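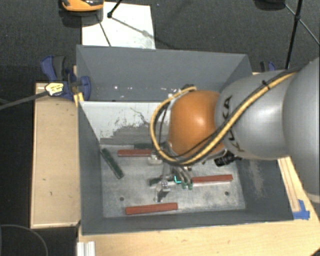
Cable routing is the subject for the next few minutes, because it cost us more evenings than the picking code did. The arm is a KUKA, bought used through Verschueren. On the slide the yellow and black bundle runs along the silver segment, goes under the orange joint and comes back up to the connector area in a loop. The loop is deliberate. Without slack at that joint the wrist cannot make its last turn over the bin. One black cable tie high on the arm holds the bundle. We tried two and the second one pinched.

Point at the loop. Pause.

Bin fixing. Clamps to the tabletop, nothing drilled. Manolis wanted bolts, but the table at Callorness is shared and has to be clear by 24 hours after each session. Mention that the bin must not shift between calibration and run - even a small shift shows up as missed grasps along the walls.

Parts. Red and green bars, plain rectangles. Bars lying against the foot of a wall are the hard case, since the fingers need room on both sides. Bars in the open are easy.

Numbers, if asked: 1,434 logged attempts since September, 42 of them stopped by hand. Dinesh has the log and can answer on the categories. I would not quote a success rate yet.

Software is Jultis, one config file, no changes to the planner. Skip this if short of time.

Next: Eirini on the gripper fingers. Hand over the clicker and leave this slide up.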